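Grutstead Community Kitchen
Progress report to the Brannigan Fund
March 24, 2018

Hello again, and thank you for being so patient while we got ourselves going! You asked for a plain account of what your money has been doing since January, so I've sat down with a pot of tea and the receipts and I'll try to keep it in some kind of order.

The kitchen is open. I wanted to get that in early. We had hoped for the first week of the year and we missed it, mostly down to the hot water, which came out of the taps brown for longer than anyone would like. The plumber found the fault behind the old boiler cupboard and the bill was £604, against the 500 we had put down for it in the application. I've moved the difference across from the crockery line, as we agreed on the phone, and we've had enough plates given to us that it hasn't hurt. (If anybody wants a gravy boat, we have gravy boats.)

We now run two cooking sessions a week and a shared lunch. The most we have had at a lunch is 14, which filled both tables and used up every chair that doesn't wobble. The Tullevex estate families have started coming along, mainly the mums with little ones, and a couple of the older men from the flats turn up once the cooking is safely over and the pudding is out. I don't mind a bit. They stay and dry up.

Now, the washing up and wiping down. I know it looks like a small thing in the budget, "cleaning and sundries", but it has taken up more of my head than the cooking has. When we started, everyone used whatever was by the sink, so the same cloth went round the chopping boards, the tables and, once, the floor. We had a good talk about it over lunch and came up with something simple. Yellow sponges are for the tables and worktops and they don't go anywhere else. Green cloths are for the sink and the draining board. Floors have their own mop and bucket, kept in the corridor cupboard with the door shut.

The sponges we settled on are the ordinary sort with a darker layer on the back, soft yellow side for the everyday wiping. The tabletops are pale with a wood grain to them, and they do show up every splash of beetroot, so people have got rather keen on going over them at the end. I've put the whole routine on one sheet of paper and taped it inside the cupboard: clear the table, crumbs into your hand, wipe the long way, rinse the sponge, squeeze it out, stand it up to dry.
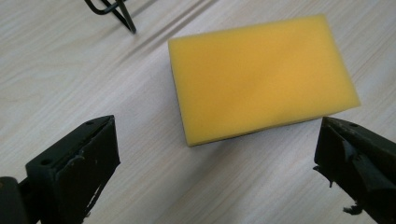 Omik thinks we are getting through far too many sponges and would like us to go over to cotton cloths that can be boiled and used again. It's a fair point, and I've promised to price it up. My worry is who takes the washing home — at the moment it would be me, and my machine is on its last legs as it is. I've put a pack of 20 cloths down as a maybe for the next quarter, and we could try them on the tables for a month and see how we get on.

Other bits and pieces. The food hygiene training went well and everyone who sat it passed, including me, second time lucky with the fridge temperatures. The new shelf for the tins is up. The extractor fan is still noisy enough that you have to shout for the salt, and I've asked for two quotes, one of which has come back and made me laugh out loud. I'll send both on when I've got them.

What hasn't gone so well is the evening session. We tried it four times and it was dark, it was raining, and hardly a soul came out. I'd like to rest it until the clocks have changed and then have another go, perhaps with something easy like flatbreads that people can eat on the way home. If you'd rather we dropped it and put that money into a third daytime session, do say so, I wouldn't argue very hard.

Spending so far is on the attached sheet. We're a little under on food, thanks to the allotment people and their endless leeks, and a little over on gas. The next lunch is leek and potato soup, so you can see how that's going. Come and have a bowl if you're passing, we put the kettle on at eleven.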